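The Deck at Clollville: Our Summer Workroom

We moved our desks outdoors in June and most of us haven't wanted to go back in! Clollville lets its tenants use the rear deck until September, and the six of us at Achari have pretty much claimed it. Mornings are best, before the sun gets over the roof – after lunch you have to keep shifting your chair. Iona Galbraith asked for news for the people at our Hunau office, so this page is for them.

The big view first. Wicker chairs, glass-topped table, old gray planks underfoot, and that gorgeous stacked stone wall at the back, which I could look at all day. The red umbrella goes up around 2, depending on who is complaining. Dinesh Fernandes likes the dark table farther back and will defend it against anyone.

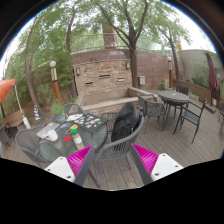

The Glass Table

Everything lands on this one, and I love it for that. Laptops, lunch, somebody's keys, the parts catalog (249 pages, and it gets read out here more than it ever did inside). Leena Kauppinen wiped the whole top down in July and it stayed clear until about ten the next morning.

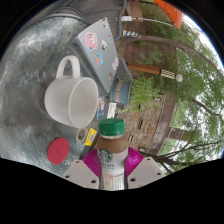 Coffee is the one thing we haven't solved. The kitchen is up two flights, so people carry down whatever will survive the stairs, and Subbarao Amin has been pricing a little cart with a lid. I'm all for it! Until then it's bottled coffee with a screw cap for some of us and a big white mug for the traditionalists, with a red coaster to put it on. Zdeňka Ondrejka wants a set of four coasters and has offered to choose them, so send her your color votes by the end of the month.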